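Consumer Claims and Evidence
Week 4: Colour, mood and the paint chart
Handout to accompany Wednesday's lecture. Tutor: Idrisa Temba

Read this before the tutorial. The set chapter is on the reading list and I won't repeat it, but I will be quarrelling with parts of it.

1. The claim

Most of you have been told that red makes people hungry, that blue calms them down and that yellow makes babies cry. These statements turn up in paint brochures, in restaurant fit-out proposals and in a good many first-year essays. They are usually stated flatly, with no source, or with a source that turns out on checking to be another brochure.

The question for this week is a dull one: how would we know? If somebody tells you that a colour does something to a person, what did they measure, on whom, and compared with what?

2. What "red" means in a study

Start with the word itself. A colour has at least three parts that matter: hue (the red or blue of it), lightness, and saturation, meaning how strong or washed out it is. A brick wall and a fire engine are both red. They differ a great deal in lightness and saturation, and anyone who has lived with both will tell you they don't feel the same.

A lot of the older work changed all three at once. A "red room" was painted a strong, dark red and compared with a "blue room" in something close to sky. If people in the first room were jumpier, was it the hue? It could just as easily have been the darkness, or the strength of the paint, or the fact that hardly anyone has sat in a strong red room before and everybody has sat in a pale blue one. The authors went ahead and wrote "red" in the title anyway.

When you read a colour study, look first for how the samples were specified. If all you get is a colour name, put a large question mark in the margin.
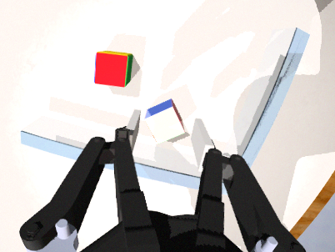 Then there is lighting. The same paint under a warm lamp and under an overcast window sends different light to the eye, and while we are fairly good at correcting for this, we are not perfect at it. A study run in the morning with the blinds open, then again at 4 pm in October under tubes, is two studies. Few papers say which they ran.

3. A worked example: the Surna trial

Surna is a paint range sold to offices and clinics. The sales booklet says that its pale green, called Dularine, "reduces workplace stress by 33 per cent". I wrote to the distributor, Vorkus, and asked for the data. To their credit they sent me a summary. It is on the course page and runs to two pages.

What it contains:

Nine staff at one office filled in a mood form before the walls were painted, and again afterwards. The form was written by the people selling the paint. Average stress scores fell by 33 per cent.

What it leaves out:

There was no second office left unpainted. We don't know whether the staff knew what the paint was supposed to do, though I would bet they did. The carpet was replaced in the same fortnight. The first form was filled in during the office's busiest stretch of the year and the second was filled in after it.

I am willing to believe that those nine people felt better. I have no idea why, and neither does Vorkus. A new carpet and a quieter month would do it for me.

4. Where the chapter goes wrong

Tse, in the set chapter, argues that small effects in the laboratory "point the way" to larger ones in daily life. I don't see why they should. A person looking at a coloured card in a bare booth has little else to attend to. A person in a waiting room has a sore tooth, a phone and somebody else's toddler. If anything I'd expect the effect to shrink.

Tse is better on preference. People do have favourite colours, they report them fairly steadily from one year to the next, and the favourites differ with age and place. Preference is worth studying. It just isn't the same as a colour acting on your nerves, and the chapter slides from one to the other on its second page. Mark the sentence where it happens and bring it to the tutorial.

5. For the tutorial

Find one printed or online claim about what a colour does to people. Trace it back as far as you can, and write down where the trail stops.

Redesign the Surna trial on a small budget. You may have 2 offices and no new carpet.

Be ready to say what result would change your mind, whichever side you are on. Mine would be a decent trial with a comparison group, matched lightness and a mood form that the paint company didn't write.

Written work is due at the start of class, on paper. Late work goes in the box outside my office.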